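About Drekidwood

Drekidwood is a bedding and linen supplier for guesthouses, small hotels and vacation rentals. Malou Hauksdóttir started the business in a rented storage unit with one van and 6 customers, all of them guesthouses on the same stretch of road. Today we deliver to 80 properties and have a staff of 23.

We sell and rent sheets, duvet covers, pillowcases, mattress protectors and towels. Rental customers get a clean set on each delivery, and we take the used set back to our laundry on Vusteo Street. Everything is washed, pressed, checked for stains and tears, and packed by room. If a sheet fails the check it goes to the mending table or gets cut down for cleaning cloths.

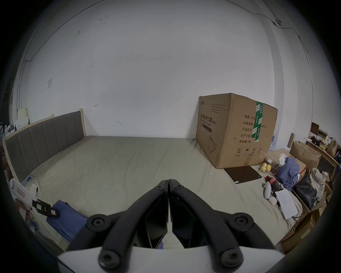
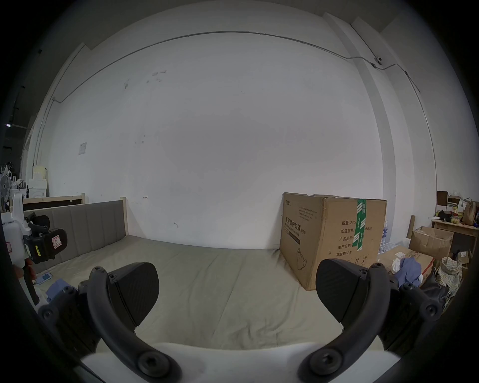
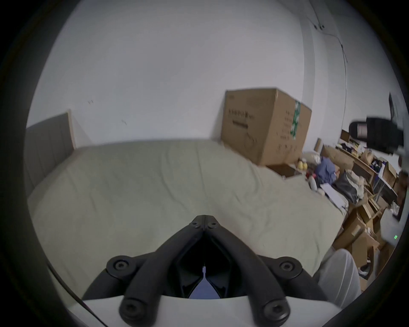

Most of our fitted sheets come in four sizes. We also sew odd sizes to order, mainly for older houses with built-in beds. Send us the length, width and depth of the mattress, measured without the topper. Custom orders take two weeks, or three in May when the summer places open up.

In our second year we took over the laundry side of Sveinbjörnsson, including the building and most of the people who worked there. The old name is still over the loading door. Table linen is handled by our partner Markunico, and you can add it to the same order and the same invoice.

The minimum rental contract is one season. There is no minimum on sales. Our warehouse holds 1,260 full bed sets, so we can usually cover a short-notice request if you call before noon.

The office is open from 8 to 4. Customers who pick up their own orders should use the side entrance and bring the order number. Summer rental sign-up closes on 4th April.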